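Section 5. Setting up a towel folding task in Moleck

This section covers the perception and planning settings for folding a single towel on a flat table. It assumes that the arm is already powered, that Moleck Control is connected, and that you have finished the hand-eye calibration in Section 4. If the status bar shows "Calibration expired," go back and repeat Section 4 before you continue.

5.1 Before you start

Log in with an account that has the Editor role. Operator accounts can run a saved task but can't change its settings.

Table height must be entered in Cell > Surfaces. The planner uses this value as a hard floor for every motion.

CAUTION: Do not enter a table height lower than the real one to get a firmer grasp. Use the press depth setting in 5.3.

5.2 Teaching the cloth outline

1. Lay the towel flat and smooth it by hand. It does not have to be square to the table.

2. Clear hands and tools from the work area and close the cell.

3. In the Tasks panel, select New > Cloth > Single fold.

4. Jog the arm to a view pose over the table with the gripper open. Keep both fingertips above the surface and clear of the cloth.
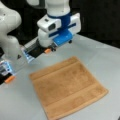 Figure 5-1. Gripper open above the table, towel laid flat.

5. Select Capture. The outline is drawn over the camera view in green.

6. Check the corners. A corner outside the camera view is drawn as a hollow circle and can't be used as a grasp point. Move the view pose and capture again if you need that corner.

7. Set Segmentation to Color if the towel and table are clearly different, or to Depth if they are close in color. Depth is slower and may miss thin cloth.

8. Select Accept outline. The task is saved as a draft.

Note: Woven bands in a towel can be picked up as false edges. If the outline stops at a band and not at the hem, raise Edge merge one step at a time until the whole towel is enclosed. Values above 56 tend to join the towel to anything lying next to it.

5.3 Grasp and fold settings

Open the draft and go to the Motion tab.

Fold line. Choose Diagonal, Half, or Custom. For Custom, drag the two end points in the outline view.

Press depth. How far below the measured cloth surface the fingertip is allowed to go, up to the table height. Start at the default and increase it only if the fingertip slides over the fabric.

Approach angle. Measured from vertical. If a wrist cable or a fixture limits the arm on one side, enter the allowed range under Limits and let the planner choose.

Hold time. Given in milliseconds. The default is 1,000. Thick terry may need longer for the crease to stay down.

Replan on slip. Leave this on. The planner compares the outline before and after each motion and stops if they differ by more than the slip limit.

5.4 Stepping through the fold

Always run a new task in Step mode first.

1. Set speed override to the lowest setting.

2. Select Run > Step. The arm stops at each waypoint and waits for you to select Next.

3. At each stop, compare the planned outline (dashed) with the live outline (solid). 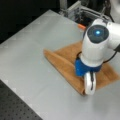 4. If the live crease is not where the dashed line says it should be, select Hold and write down the waypoint number. An error at one waypoint usually comes from the grasp settings. An error that is the same at every waypoint usually comes from calibration.

5. When the last waypoint is done, select Release and then Retract. The gripper must be fully clear before you open the cell.

CAUTION: Selecting Stop during a press leaves the finger where it is. Use Retract before you jog sideways, or the towel will be dragged along with it.

5.5 Messages

M-54 Outline lost. The cloth is hidden by the gripper for longer than the tracker allows. Raise Track hold, or add a waypoint that lifts the wrist out of the view.

M-189 Floor limit. The planned path goes below the table height. Check Cell > Surfaces first, then press depth.

Both messages are written to the task log. Export the log before restarting the controller, as a restart clears it.

5.6 Saving

Select File > Publish. Published tasks appear in the Operator list under the name you gave the draft. Changes made later are kept as a new draft until you publish again.

Tasks made with the July release open normally, but Edge merge goes back to its default and has to be set again.

Section revised Fri 1 October, L. Chornovol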